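箱の底を見る

グロタウの倉庫では、朝八時になると空の箱が作業台に並ぶ。灰色の箱で、どれも四角く、深い。ルーマニア出身のレヌツァ・ロマンさんが一つずつ傾けて底に手を当て、砂や紙くずが残っていないかを確かめる。木曜は返却が重なる曜日で、昼までに76箱を見た。

通い箱と呼ばれるこの種の容器は、段ボールと違って使い捨てにしない。荷を入れて送り、先方で空にして戻してもらう。グロタウが持っているのは2,000箱。部品の仕分けにも、棚の代わりにも使う。中に入れるものは日によって変わり、金具の翌日に布の見本が入ることもある。そのため底の状態にはうるさい。

傷そのものは問題にならない、とロマンさんは言う。金属の底はこすれて当たり前で、まだらな染みもたいていは拭いても落ちない。見るのは指に引っかかるめくれがあるかどうか。あれば赤い札をつけて脇に置く。札のついた箱は月に一度、ストゥヴェルという修理業者が引き取りに来る。一月は四箱だった。

壁の角度にも好みが分かれる。垂直な壁の箱は容量を使い切れるが、隅に入った小物が取りにくい。斜めに開いた壁なら手が奥まで入り、空のときは重ねられる。その代わり、底は口より狭くなる。グロタウでは以前、フラーデ製の垂直な箱を使っていたが、小物の多い棚から順に斜めの箱へ替えた。フラーデの箱は今も長尺物の置き場に残っている。

置く台は木がいい、というのがこの倉庫の決まりごとに近い。鉄の天板では箱を引くたびに音が響き、縁の塗装も傷む。木は削れたら磨けばすむ。ただし油を吸うので、汚れた箱は先に床で拭いてから上げる。

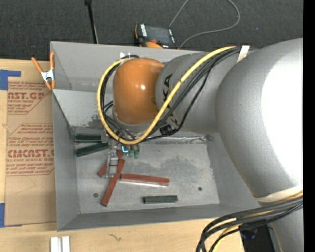

深い箱は底の掃除が面倒だから浅いものに替えた、とグマロ・アヤラさんは話す。壁が高いと、隅の汚れを拭くのに肩まで入れることになる。浅い箱にしてからは立ったまま拭けるが、積める量は減り、棚が一段余分に要るようになった。長い柄のブラシも試したものの、隅の染みには力が届かなかったという。

ロマンさんのやり方は少し違う。箱を横に倒し、低くなった側から布を入れる。先に乾いた布、次に固く絞った布、最後にもう一度乾いた布をかける。洗剤は油のときだけ使う。水で丸洗いすると縁の折り返しに水が残り、翌朝、床に点々と垂れていることがある。

中の仕切りはクミクの差し込み板を使っている。一箱に四枚まで入る。仕切りを入れたまま返ってくる箱も多く、外した板は大きさ別に束ねて棚の下に立てておく。束ねるひもは、古い荷造りひもの残りで足りている。

午後の便が出ると、確認のすんだ箱は口を上にして壁際に積まれる。高さはロマンさんの胸まで。それより上に積むと、一番上の箱の底が見えない。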